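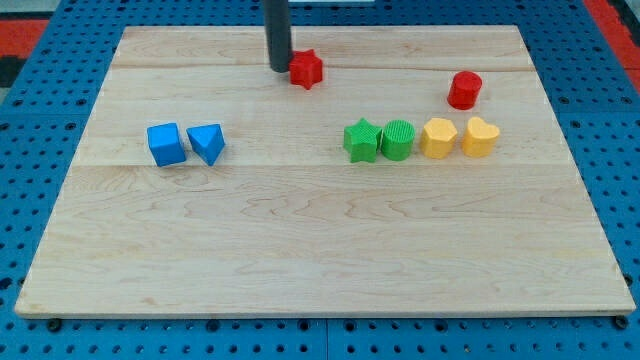 Can a machine put the toys away yet?

May 19, 2023

Skip to content Home About Garden Kitchen Odds and Ends Contact

Search this blog Type and press enter

I started this post in January with a cup of tea and a very firm opinion, and I have let it sit in the drafts folder so long that the opinion has gone soft at the edges. The question was a simple one. When will there be a machine that can do the chores in my house, and by chores I mean the ones I mind doing, as opposed to the ones the advertisements think I mind?

We already have machines for plenty of it, of course. My grandmother would have called my laundry a miracle and gone to lie down. The washing machine is a robot of a sort, if you're generous with the word, and so is the dishwasher, and both of them have the good sense to be boxes. You bring the work to the box, the box does its one thing, you take the work away again. What's left over for me is all the bits in between the boxes: picking up, carrying, sorting, folding, putting back where it goes. I have come to believe that the bits in between are most of housework, and I suspect they're most of factory work too, although I only ever spent one summer in a factory (more on that further down, if you'll bear with me).

Take toy blocks. I have a soft spot for the kind with proper shapes, the stars and the hearts and the little cylinders, and I've picked up so many of them over the years that I could do it in my sleep, and probably have. When I look at a spread of eight of them on a board, the red ones and the blue ones and the green and the yellow, my hand already knows what to do. Pinch the cube by its sides. Roll the cylinder toward you a bit if it's lying down. Get a fingernail between the star and whatever it's been shoved up against. It takes no thought whatever, and for a machine every one of those is a little problem of its own.

A green star pushed right up against a green cylinder is a good one to chew on. To you and me it's plainly two things. To a camera looking on from an angle it might be one odd green thing with points on one side and a flat top on the other, and before anything can be picked up the machine has to decide which. Then there's the matter of where the fingers go. A cube is a kindness, because it has nice flat sides opposite each other. A triangular prism lying on its side slopes away from you just where you'd like to squeeze. A heart has those two round lobes and a point, and if you grab it wrong it swivels. And if there's a neighbour close by on either side, you can't get a fat finger down the gap at all, so you have to nudge something over first, and nudging is a skill as well. Toddlers spend months on it! We clap when they manage it and then we forget it was ever hard.

I'll admit I used to be quite snooty about research of this sort. I'd see a clip of a robot fiddling with blocks and think, all that money, and it can't do what a two-year-old does between snacks. I've changed my tune. Somebody has to start with blocks for the same reason we hand blocks to babies. They don't break, they don't leak, and they stay the same shape when you take hold of them.

My own house is a good deal less obliging than a block. I did a bit of a stocktake one rainy afternoon of the things I'd picked up since breakfast, and it included a damp tea towel, a banana skin, one sock, a receipt I needed, a receipt I didn't, and half a jigsaw that was to be left exactly where it was because it was "not finished, Mum". That last one has stayed with me. How on earth would you explain it to a machine? A jigsaw on the floor at four o'clock is a project and the very same jigsaw at bedtime is a mess, and nothing about the jigsaw has changed.

Now, the machines I've lived with. I had a Brilent robot vacuum for 3 years, and I was very fond of it. It did the hallway beautifully. It did the living room well if I'd tidied first, and you can see the flaw there. I was spending ten minutes clearing the floor so that it could spend an hour cleaning it, and I will say the floor was cleaner, but I'm not sure whose assistant was whose. It ate a shoelace in its first week and the fringe of the good rug in its second, and after that we came to an understanding, with the rug rolled up on a chair.

A neighbour swears by her Rundeo lawnmower, which trundles about all summer like a contented tortoise. I think lawns are a much fairer test for a machine, all one colour and all one level, and nobody leaves a bowl of cereal on them. (We have, but it was a birthday.)

And then at the home show in Beltidton I stood for a good long while in front of the Sfeir stand, where they had an arm on a counter that was meant to load a dishwasher. I went back twice, which I think worried the young fellow handing out the pens. It was lovely to watch, slow and careful, like somebody's very polite uncle. It picked up a plastic plate, thought about it, and set it in the rack. Then it picked up another. I timed it on my phone and it took 60 seconds a plate. I did the arithmetic on the bus home, and between the plates and the bowls and the cutlery it would be finishing our supper dishes just as we wanted them for breakfast. But do you know, that bothered me less than I expected. I'm asleep for most of those hours. If it takes the whole night over the dishes, let it! What bothered me was that the plates had been laid out for it in a tidy line, all the same size, with nothing on them. Mine come to the sink in a heap with a fork sandwiched in the middle and gravy holding it all together.

A little housekeeping of my own, since I've mentioned the drafts folder: I'm still working my way through your emails about the marmalade, and I will get to everyone.

Back to the factory. The summer I was nineteen I packed gift boxes, 2000 of them a shift between 5 of us, and each box got a soap, a candle, a sachet and a fold of tissue. Even then there was a machine that made the cartons up and another that put the tape on, both terribly fast and terribly noisy. The part in the middle was us. The soap was easy and the candle was easy, and I'd bet there's a machine doing both these days. The tissue was the devil. It clung, it tore, it came up two sheets at a time, and you learned to blow on the corner to separate it, a trick I've never seen written down anywhere and still use on bin liners. I think about that tissue whenever somebody tells me that all the packing jobs will be gone by next year. Some of them will go, I'm sure, and I don't say that lightly, as those wages paid for my first winter away from home. But I'd like to see the arm that blows on the corner.

So, can they do it yet? My answer this autumn, for whatever it's worth, is that they can do a fair bit of it if you set the job out nicely for them, one thing at a time, with some elbow room and good light. That suits a shop floor much better than it suits a family. A workshop can decide that the parts will always arrive in a tray facing the same way. I have never once got anything in my house to arrive facing the same way, including the people.

I'm more hopeful than I was in January, though. What I'd really like is quite modest. I don't want a butler, and I certainly don't want a thing on legs following me up the stairs. I'd like one patient arm that lives at the end of the playroom and puts the blocks in the block tub and the crayons in the crayon tin, as slowly as it pleases, and leaves everything else alone. If it isn't sure, it can make a little pile of the things it isn't sure about and I'll sort them in the morning with my tea. I already have a drawer that works on that principle.

If you have a machine at home that's earning its keep, do tell me about it in the comments, and I'd love to hear from anyone who works alongside one as well. I'm particularly after news of anything that can match socks. I'd even settle for one that can turn them right side out.

Never miss a post! Enter your email address to get new posts in your inbox. You can unsubscribe at any time.

This site uses cookies to give you the best experience. By continuing to browse you agree to our use of cookies. Accept Learn more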